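Pevska gold-tone watch: four months on
Reviewed by Jiahui Xiong

I wanted a gold watch that looked dressy without making me nervous every time I did the washing up, and after far too much scrolling I bought the Pevska bracelet model from a little shop in Clandunthorpe. It cost £125, and I've worn it nearly every day since April. I love it!

The colour is what won me over. It's a warm, proper gold (a lot of watches at this price go a bit brassy), and the polished case makes it look far more expensive than it was. There's a subdial as well, which I hardly ever use but would miss terribly. The links catch the light beautifully, even indoors on a grey afternoon. 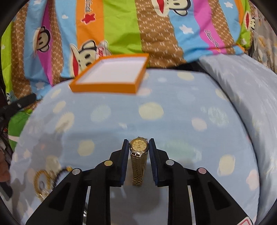
Wearing it

Comfort is excellent. I had two links taken out at the shop, and now it sits just where I like it, snug but with room for a warm day. It hasn't pulled a single hair on my arm, and my old Stestar did that constantly. It goes with my gold chain too, so I tend to put both on together.

Any grumbles?

Only small ones. The markings on the dial are little, so I have to look twice in a dim restaurant, and the clasp was stiff for the first week. The polished case does show fingerprints – I give mine a rub with a glasses cloth most evenings.

My sister tried it on and has already asked where to get one. I'd buy it again tomorrow.

Score: 8 out of 10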